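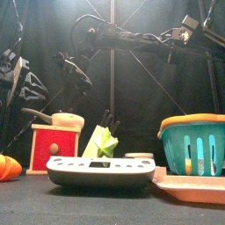
Fig. 4 - Cabinet with saucepan on top

Placing the cabinet and cookware

1. Set the red cabinet on a flat, level surface with the round knob facing you.
2. Put the saucepan on top of the cabinet. The long handle may stick out past the edge.
3. Keep play food, such as the carrot, beside the cabinet.

Note: Wipe the wood frame with a dry cloth only.

CAUTION: Do not sit or stand on the cabinet. Check the knob every 2 months - tighten it by hand if it turns freely.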